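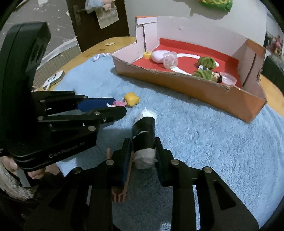

Merle Mudgway escribió en los comentarios que en su casa las figuritas acababan siempre debajo del sofá, y que desde que extiende una toalla antes de vaciar la caja no ha vuelto a perder ni una. ¡Me encantó leerlo, porque yo hago lo mismo!

Cómo ordenar juguetes pequeños sobre una toalla

Lo primero es la tela. Cuanto más mullida, mejor: las piezas no ruedan, no suenan al caer y el tablero no se raya. La mía es azul clarito y va de maravilla, porque lo rosa y lo amarillo se ven enseguida (una figurita rosa, una pieza amarilla con forma de estrella... ¡saltan a la vista!).

1. Extiende la toalla y alísala con la mano. Si queda algún pliegue grande, estíralo, que ahí se esconde todo.

2. Vuelca la caja poco a poco. La nuestra es una caja de cartón y la vaciamos en dos tandas.

3. Aparta lo que venga envuelto o arrugado y déjalo para el final. Desenvuélvelo con calma, sin tirones.

4. Junta las figuras a un lado y las piezas sueltas al otro. Coge las de patitas finas por el cuerpo, nunca por las patas.

5. Guarda cada grupo en su bolsa de tela y ponle una etiqueta con un dibujo, así los niños también saben dónde va.

Cuando termines, levanta la toalla por las cuatro esquinas y sacúdela dentro de la bañera. ¡Siempre aparece algún zapatito!

En febrero publicaré el patrón de las bolsas.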